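The Robot at Station Four

I spent my first hour at the Nwankwo test kitchen trying to find somewhere to stand. Everybody there has a spot. The prep cooks have theirs, the dish crew has theirs, and since September the robot has had one too, and I kept ending up in it.

Nwankwo makes boxed meals for offices and hospitals, 3000 of them on a busy day. When the company signed with Simow, a small automation firm two exits up the highway, the people on the line heard about it from a flyer taped over the time clock. You can guess how that went over. One of the prep cooks told me she went home and updated her resume that same night (she has 14 years in, and she hadn't opened the file since she was hired).

She's still there. So is everyone else on her shift, but the jobs have moved around in ways I didn't expect. The arm does pick and place, mostly: cartons, bowls, cups, whatever has to get from one spot on a counter to another. It's dull work and hard on the wrists. The cooks used to trade off on it every 15 minutes, and they all had opinions about who cheated on the rotation. Now that argument is gone, and I think a couple of them miss it!

What they do instead is teach. Before a new item goes to the real arm, Simow tries it in simulation, in a make-believe home kitchen with a sink and a dishwasher and all the rest of it. The software is called Iltgate, and the cooks get an hour a week with it on a big monitor in the break room. They watch the arm go for things and they tell the engineers what's wrong. Too close to the bowl. Wrong angle on the box. You'd crush that. The engineers write it all down, and by the time I visited the list had 637 notes on it, a lot of them about cardboard.
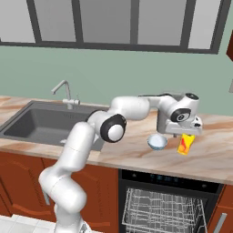 I asked whether the hour in the break room came with more money. It does, a little, after some pushing. The first version of the plan called it training time and paid the base rate, and the cooks pointed out that they weren't the ones being trained. I loved that. They got a new line on the pay stub out of it, and a say in which items go to the arm next.

Not all of it is rosy. The dish crew hasn't been asked to any of the sessions, and they've noticed. Two of the open jobs on the evening shift were never filled, and the plant manager was pretty vague with me about whether they ever would be. And the pace has changed - when the arm is running well, the people downstream of it have less time to chat, and chatting was a big part of what made a ten-hour day go by.

Over at Sorkero, a bakery supplier in the same business park, they've been watching all this and haven't bought anything yet. A shift lead there told me she wants to see the break room hour written into the contract first. She's been over to Nwankwo twice to talk to the cooks, on her own lunch break, and she's planning to go again next week.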